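幕后的算术：与梅维尔剧场技术总监谈吊杆、提示本和一部没有换景的戏

梅维尔剧场（Merville）本季的新制作《多莱扎尔》（Doležal）在技术上有一个不常见的条件：全剧三幕，不落幕，不暗场，所有景片的移动都在演员说话的时候完成。剧作者在剧本扉页上写明了这一点，合同里也写了。剧院技术总监为此用了一个多月时间重排吊杆表。本文根据两次谈话整理，第一次在排练厅，第二次在合成开始之后的控制室。应受访者要求，文中不出现姓名，以职务相称。

谈话从剧本开始。技术总监说，他拿到稿子后先不看对白，先看舞台提示。

“我把提示全部抄出来，单独编号。凡是涉及物的位置变化，不管是一把椅子还是一道墙，都算一条。《多莱扎尔》抄出来是887条。上一季的戏，同样长度，大概不到这个数的一半。数字本身说明不了难度，但它决定了提示本用什么格式。”

梅维尔过去使用的提示本是左页剧本、右页提示的通行版式。这次改成了横排四栏：台词尾字、灯光、机械、地面。“地面”一栏是新增的，记录由演员或舞台人员用手移动的物件。按照他的解释，在一部有暗场的戏里，地面的动作可以归并到换景单里，由舞台监督喊一次口令，几个人同时做。没有暗场，归并就失效了，每一个动作都要挂在一句台词上。

“挂在台词上有个前提，台词不能改。剧作者在排练期改了十几处，每改一处，我们要查它后面挂着什么。有一处删了半句话，时长少了不到两秒，结果二号景片到位时演员还站在轨迹里。那天没有出事，因为走的是半速。后来我们约定，剧本改动在下午四点以前送到技术部，过了四点的改动第二天再进排练。”

剧作者起初不同意这个约定。技术总监说，对方的理由也成立：演员在晚上排练时才把一场戏走通，走通了才知道哪句多余。双方最后的办法是，晚上可以删改不挂动作的台词，挂动作的台词在剧本上加灰底。灰底的句子占全剧台词的四分之一左右，第二幕最密。

关于机械系统，梅维尔的主舞台有电动吊杆若干道，由马内尔（Manell）控制台统一驱动。这套控制台安装至今已有几个演出季，软件换过一次大版本。技术总监对它的评价偏于保留。

“它的优点是位置重复精度好，同一个记忆点，走一百遍，落点的偏差我用肉眼看不出来。缺点是编组逻辑写得死。一个编组里的吊杆必须同时起、同时停，想让其中一道晚半秒，就得拆出来另建一组。《多莱扎尔》里几乎没有同时起停的动作，所以编组功能基本没用上，全部是单杆单点。”

单杆单点带来的后果是记忆点数量的上升。到第一次技术合成为止，控制台里一共存了1,253个点，其中一部分是废点，即排练中试过而没有采用的位置。他没有删除废点。问到理由，他说导演有时会要求回到“上周二那个样子”之类的状态，如果点还在，调出来只要几秒钟，删了就要重新对位。废点的名称前面统一加字母X，正式演出的文件导出时再过滤。

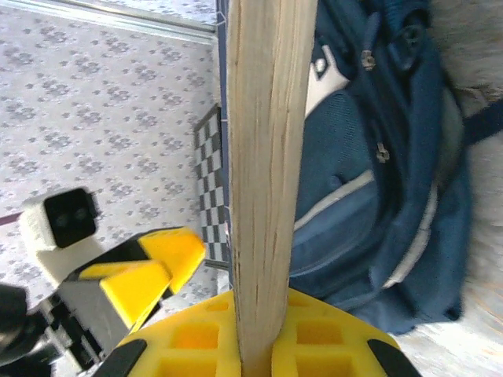 浅色木杆，旁为深蓝色双肩包。

第二幕是全剧技术量最集中的部分。剧中人物在一间逐渐变窄的房间里交谈，房间由三面墙组成，两侧的墙向中线靠拢，后墙向台口推进。观众看到的是连续的运动，实际上由12段组成，段与段之间墙体停住，停顿长短不等。

“导演最初要的是匀速，从头到尾不停。我们试了，观众席后排完全看不出墙在动，前排看得出，而且会一直盯着墙看，不听台词。分段以后，每段的速度可以提高，动的时候看得见，停的时候注意力回到人身上。停顿放在哪里是导演和剧作者定的，我只负责告诉他们每段最短要多少秒。”

最短时间受两个因素限制。一是墙体重量，起步太急顶部会晃；二是噪声。侧墙底部用的是带聚氨酯包胶的脚轮，在木质台板上滚动时声音不大，但台板有接缝，轮子过缝时有一声轻响。他们做过几种处理，包括在接缝上贴胶带、把轮子换成更大直径，以及在墙底加配重。最后采用的是大直径轮加贴胶带，配重方案放弃了，原因是起步时间会变长。

“贴胶带每天要换。演出前一个半小时换，换完走一遍空场，听。听的时候空调要开着，观众进场以后空调就是那个声音，关掉空调去听，标准会定得过高，没有意义。”

谈到安全，他的叙述更加具体。三面墙各有一名舞台人员跟随，跟随者不推墙，手里拿的是使能开关。开关松开，墙停。控制台发出运动指令后，三个使能信号缺任何一个，整组不动。演员另有自己的规则：排练时地面贴有两种颜色的线，墙到位以后脚不得越过外线；进入合成后彩线撤掉，换成与台板同色的细绳，压在台板缝里，演员靠脚感判断。

这个做法来自德雷塔德（Dretard）剧院的一次巡演。技术总监早年在那里工作，当时有一出戏在极暗的光里跳舞，舞者靠地上的绳结认位。“那出戏的地板图我还留着。我们这次没有打结，打结会绊人，穿皮鞋的绊不着，穿软底鞋的会。《多莱扎尔》里有一个角色从头到尾光脚，所以绳的直径又改细了一次。”

灯光部分的谈话比较短。他认为自己不是灯光设计，只能讲与机械相关的事。墙在移动，打在墙上的光区要跟着变，最直接的办法是用电脑灯跟位置，由马内尔控制台把墙的坐标送给灯光台。这条数据链路在合成第一天没有接通，原因是两边对零点的定义不同，一边以台口线为零，一边以舞台中心为零。改正花了一个下午。接通后又发现延迟，墙停了，光还要再走一点。

“肉眼能看出来。灯光那边把预测打开，光比墙早停一点点，看起来就齐了。这种事在纸上推不出来，只能坐在观众席里看，一个人看墙一个人看光，然后对。”

合成期间最大的争议是口令。按惯例，舞台监督给出“预备”和“走”两级口令，灯光、音响、机械各自执行。第二幕的口令密度过高，一句台词里最多有四个“走”。舞台监督提出，口令如果重叠，通话系统里的人会听错。讨论后改为两种方式并用：地面和音响仍听口令，机械由操作员自行看监视器，以演员的动作为准，舞台监督只在每一段开始前放行一次。

技术总监对这个方案的态度是接受但不推荐。“把触发权交给操作员，等于多了一个表演者。他那天手慢，戏就慢。好处是他和演员之间会形成节奏，走过几遍以后比口令准。坏处是他不能生病。我们让第二操作员全程坐在旁边，从第四次联排开始隔场轮换，两个人的录像放在一起比，差别最大的地方再单独练。”

联排的录像按幕存档，画面上叠加时间码，与控制台日志对齐。日志记录每个点的触发时刻、到位时刻和操作员代号。他把两次联排的日志导出成表格，逐行相减，超过半秒的标红。标红的行拿到第二天的例会上讨论，会上不讨论表演。

问到剧作者是否参加例会，他说参加过，后来不来了，改为看会议记录。记录里有一次写道，第二幕第九段的停顿不够，演员来不及坐下。剧作者看后在该处加了一句台词，七个字，停顿因此自然延长。技术总监认为这是整个排练期里配合得最好的一次改动，“比调速度省事，也没有产生新的点”。

剧组对于巡演尚无定论。如果巡演，三面墙要拆成可以装进标准货柜的单元，脚轮和驱动可以留用，台板接缝的位置则每家剧场都不一样。他已经做了一份接收剧场的技术要求草稿，列明台口最小宽度、台面平整度、通话频道数量，以及吊杆单点承重。最早可能的档期是十一月，要看承接方能否让出足够的装台时间。按他的估算，装台、对位、走空场需要连续三天，第三天晚上才能开始带演员走位。

“有的剧场问能不能两天。两天可以把墙立起来，立起来以后没有时间对光。那样就得落幕换景，合同里不允许。”

谈话结束前，他翻到提示本的最后一页。第三幕末尾，三面墙退回到开场的位置，用时比第二幕收拢时长得多，其间台上只有一个演员，没有台词。这一段没有尾字可以挂，提示本的第一栏写的是呼吸次数。技术总监说，最初写的是秒数，演员自己要求改的。操作员为此在监视器上另加了一路近景画面，机位在侧光架第二层。

“改成呼吸以后，每场的时长都不一样，日志相减就没有用了，这一段我从表里拿掉了。”

《多莱扎尔》 编剧稿第六版，梅维尔剧场主舞台
技术资料整理日期：2025年5月9日
演出时长含一次中场休息，休息设在第一幕与第二幕之间，休息期间大幕不落，三面墙保持第一幕结束时的位置。迟到观众由后区侧门入场，第二幕开始后不再放行。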